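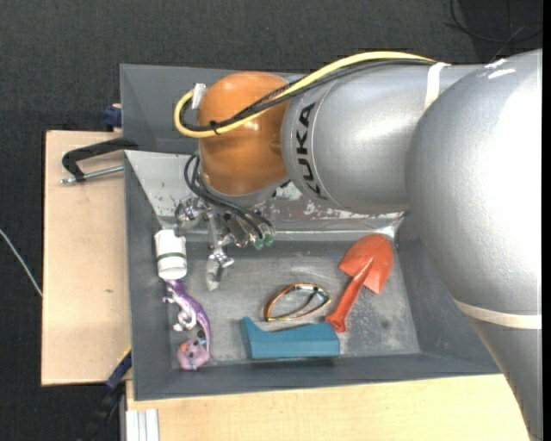 What was the open-day demonstration meant to measure? It measured how often the cell could complete a pick from a mixed bin while visitors were present and choosing the objects.

4.2 Demonstration at Kitisham

Figure 3. Bin-picking cell with KUKA arm and mechanical gripper. Toys and other small objects, including a red-orange shovel, lie in the front bin.

The Ondar cell was shown at the Kitisham open day in December. The grasp planner was the version described in Section 3, with no retuning. Over the day the system made 464 attempts. Visitors could ask for an object to be moved between attempts, and the arm was stopped each time. Failed grasps were mostly on thin or curved items, where the depth estimate was poor. Two attempts were excluded after an operator stop. Mean cycle time was nearly 44 seconds, longer than in the laboratory trials owing to the reduced speed limit.

Category: Robotics > Handling and Grasping

Comments (2)

Was the speed limit the same for the laboratory baseline? Section 4.1 does not say.

Please give the failure rate per object class.

Related items
Kokidar: grasp planning from sparse depth
The Garcia object set, revised list
Ondar cell: calibration notes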